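Small lenders should write their own source-of-funds rules

Compliance software is a poor place to keep a lending policy
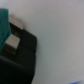 Banks that take on customers from awkward trades, such as scrap dealers, pawnbrokers and vape wholesalers, now tend to buy a monitoring package and let the vendor's default settings stand in for a policy. I think this is a mistake, and an expensive one for the smaller institutions.

Take the scrap trade in Otdale. A yard pays sellers by transfer, receives large sums from a few smelters and has a turnover that moves with the copper price. A default rule set reads the price swings as unusual activity. At Haberkorn, where I reviewed the alert queue in September, 85 alerts had been raised on scrap accounts and 80 of them were closed with the same note: "consistent with trade". The 2 that led to a report had been spotted by branch staff before the software scored them.

The vendors reply that thresholds can be tuned. They can, but tuning needs someone who knows what a normal month looks like for that customer, and this knowledge is seldom written down. Runia, a much smaller lender, wrote it down first. Its scrap policy is 39 pages long and states expected payers, seasonal range and the documents required when a new buyer appears. Only then did it license a tool, Grolorcombe, and switch off most of the supplied rules.

The objection I hear most is that an examiner will prefer a recognised product to a home-made document. My experience is otherwise. Examiners ask why a threshold is set where it is, and "it came like that" is a weak answer in an interview and a worse one in a written finding.

Cost is the stronger objection. Drafting takes staff away from other work, and the text has to be reviewed whenever the trade changes. I would still pay for it out of the licence budget, starting with the modules that produce alerts no analyst has ever escalated.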